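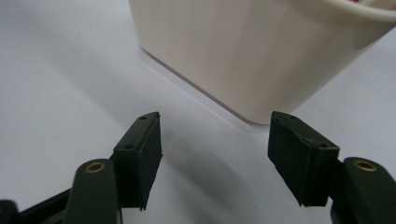
Reading time: 3 minutes

Chapter 4
Teaching by Hand

A robot can be given a task in two ways without writing code for each movement. A person can steer the arm from a distance, or pick up a hand-held gripper and do the job directly. This chapter starts with the second.

The gripper has two fingers with black pads on their inner faces. Before each grasp they should be open and facing the object – a plastic tub, say, on a plain tabletop. The Barros exercises, set by Kumiko Morikawa, use 60 demonstrations per task. Section 4.1 covers the approach, and Section 4.2 the grasp itself.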